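Sement (robot arm)

Sement is a tabletop robot arm built by Nicanor Bautista in a shared workshop in Udbridge. It was designed for light handling of household objects and ends in a two-finger gripper. The arm is a single machine and has not been sold as a kit, although its drawings and control software are kept on the workshop's file server and may be copied by members.

Background

Bautista began the arm in February as a replacement for an earlier machine, Zavala, which used a suction cup and could not hold anything with an uneven surface. Parts of Zavala were reused, including the power supply and the base bearing. The remaining structural parts were cut or printed at the workshop. The name comes from the street on which the workshop stands.

Construction

The arm has six driven joints and a separate motor for the gripper, giving 7 motors in total. The links are black and bolted together, and the wrist can be removed without disturbing the upper joints. Power and signal cables run outside the links. Bautista first routed them internally but abandoned this after repeated wear at the elbow.

The gripper opens to 80 mm. Its fingers are driven by one motor through a pair of gears and close at the same rate. Motor current is used as a rough measure of grip force, and closing stops when a set limit is reached. The limit is held in a settings file and can be changed for each object.

Control

Joint positions are sent from a desktop computer over a serial link at 40 updates per second. Movements may be entered as a list of positions or recorded by guiding the arm by hand with the motors released. A recorded movement can be replayed at reduced speed. The software was adapted from that written for Zavala, with a new routine for the wrist.

Handling trials

Trials are carried out on a plain table with a small set of objects, among them a steel plate, cutlery, a white flowerpot containing soil and an artificial plant. The plant is treated as the most difficult item. Its stems bend under load, its leaves can foul the fingers, and the point of grip affects how far the lower stem swings during a lift. Over 1000 grasps had been logged when the gripper gears were first replaced.
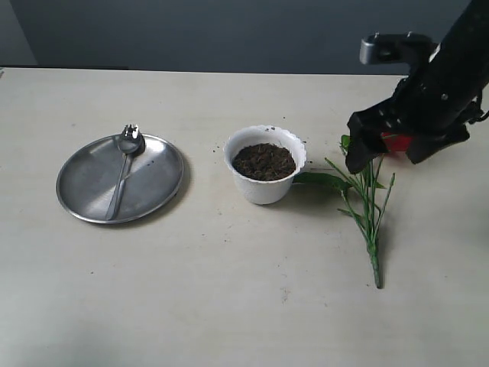 Related machines

A second arm, Trovemton, shares the Sement wrist but has a shorter forearm and a fixed base. It is used at the same workshop for sorting fasteners.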